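Section 4: Setting up the Zimier label printer at your packing bench

Right, so you've got the printer out of its carton and you've charged it (if not, go back to Section 3, I'll wait). This part gets it talking to your computer and printing labels that land where they're meant to. I've set up two of these now, one in my garage and one for Eleri Gough's soap business, and most of the grief came from doing the steps out of order. Last updated August 17, 2018, for the grey model with the lid catch on the left.

Before you start

You'll need the power brick, the USB cable, a roll of thermal labels and a spot on the bench that's out of direct sun. Thermal labels go dark if they cook, and a tin shed in summer will do it in an arvo. Please don't park the printer next to a kettle either – steam curls the roll.

4.1 Loading the roll

1. Switch the printer off at the back. The light takes a few seconds to die.

2. Push the lid catch in and lift. It's stiff when it's new, so give it a decent shove.

3. Drop the roll in with the labels feeding from the top, printable side up. Not sure which side that is? Scratch it with your fingernail. The side that marks is the one you want.

4. Slide both guides in until they just touch the roll. If you pinch it the labels will creep sideways, and you'll be halfway through a batch before you notice.

5. Pull a bit of label past the cutter, close the lid and listen for the click.

Caution: the print head sits under the front lip of the lid and stays hot after a long run. Let it cool before you go poking about with a cleaning pen.

4.2 Connecting and calibrating

1. Install the driver first, then plug in the USB. I know the quick-start card has it the other way round. Do it my way and you'll skip the "unknown device" carry-on.

2. Switch on and hold the feed button until it beeps twice. It'll spit out a few blank labels while it finds the gaps, so don't panic.

3. In the print settings, choose your label size and set the resolution to 300. Leave darkness in the middle for now.

4. Print a test label. If the barcode looks furry, drop the darkness a notch. If it's pale, go up one. Hatsue Shibata runs hers darker than mine, but she buys a different brand of label, so see what suits your stock.

Note: if the text prints off to one side after all that, open the lid and check those guides again. It's nearly always the guides.

4.3 Laying out the bench

1. Put the printer on whichever side your writing hand isn't. You'll be peeling with one hand and steadying the parcel with the other.

2. Give every order its own small basket and keep the item in it until the label's on. I used to line things up along the bench and one day posted Wyn Jenkins somebody else's teapot (sorry again, Wyn!). Low sides are best, so you can see what's in there at a glance.

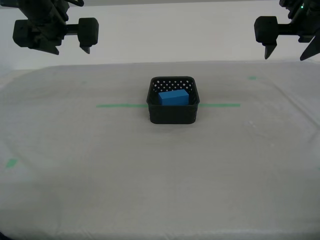

3. Keep the tape gun and scissors at the far end, past the printer. Cables and blades don't mix.

4. Run the USB cable along the back of the bench and clip it down, leaving enough slack to turn the printer around when you change rolls.

4.4 If it stops mid-batch

A slow red blink means it's out of labels. A fast one means the lid isn't shut properly, even if it looks it. Open it, press down on both corners this time and tap feed once. The job should carry on from where it stopped, but check the last label against your order list before you stick anything down. If you get a duplicate, bin it straight away.

Cleaning the head and rollers is in Section 5.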